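July 2018

# Notes on a Gripper Comparison, Second Round

This entry continues the account of the gripper evaluation carried out under the Kalus project. Readers who followed the first round will recall that it dealt with rigid parts supplied by Anville and that both finger designs passed it easily. Cloth was the obvious next test, and the one the project partners had requested from the start.

The two designs under review are the wide finger, which has a squared tip, and the narrow finger, which Parviz Khosravi drew up over the winter and revised in December. The procedure is the same for each cloth item. The arms take it from a basket, hold it up, spread it as far as the grip allows, and return it. A wrist camera records the approach and the hold. 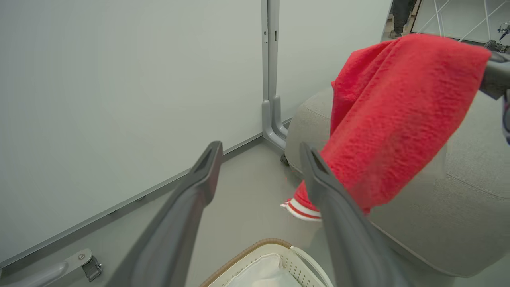
*Red towel held up and stretched, from the wrist camera.*

Towels were chosen for the first trials on the advice of Fereshteh Abbasi, who manages the test schedule. A looped surface gives the fingers something to catch, and a grip that fails on a towel is unlikely to succeed on a bedsheet. Her second reason was practical. A strongly colored cloth is easy to separate from its surroundings in the recordings, and this saves a good deal of time when the trials are scored.

The controller was set to a closing speed of 12 millimeters per second for all trials. Faster settings were available, but they made the two designs difficult to compare fairly – the wide finger has more mass at the tip and tends to overshoot.

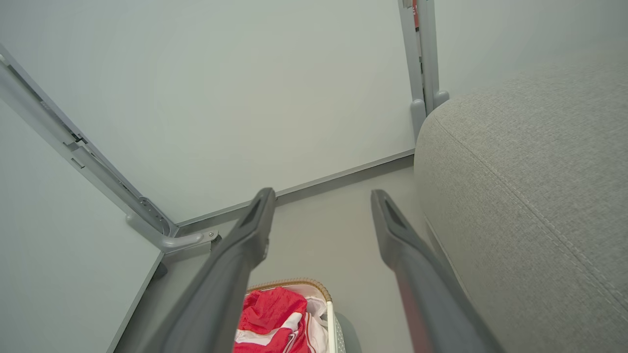
The wrist camera deserves separate comment, as its placement was the subject of some disagreement. Parviz favored a position close to the finger bases, and I had argued for mounting it farther back. His position was adopted for this round. With the fingers spread, the view takes in both tips and the floor between them, together with part of the basket and the red and white cloth inside it. The left finger does cover a portion of the cloth, however, and anyone selecting a grasp point from this camera alone should allow for that. I have withdrawn my objection to the mount but continue to believe that a second view is necessary.

For that second view we used an overhead camera running on the Hilteo recorder. The recorder stores each trial as a separate entry, and the round ended at entry 1731 of a planned 2000. The remaining trials were put off when the calibration file for the overhead camera had to be rebuilt. The trials already stored are sound, and none will be repeated.
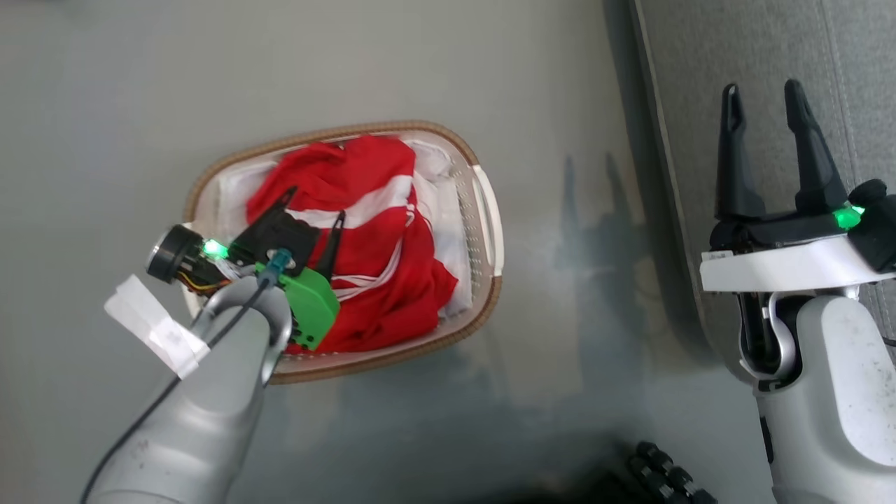

Synchronizing the overhead recording with the wrist recording took longer than expected. The two clocks drift apart over a long session, and the correction we applied at the start of each day was not sufficient. We now apply it before every block of trials. Fereshteh has added the step to the written procedure, and the Rivera laboratory, which will repeat part of this work, has received the new text.

As to the fingers themselves, my present view is a cautious one. The narrow design enters a bunched cloth with less disturbance to the layers beneath. The wide design holds more firmly once a fold has been secured, and I would select it for any task in which the cloth must be kept under tension. Parviz does not share this preference and has asked that the narrow finger be tried again with a softer pad before any order is placed. The request is reasonable, and 2 sets of pads are being made.

The controller settings for this round will remain fixed until the last trials are complete. Questions about the calibration file should be sent to Fereshteh.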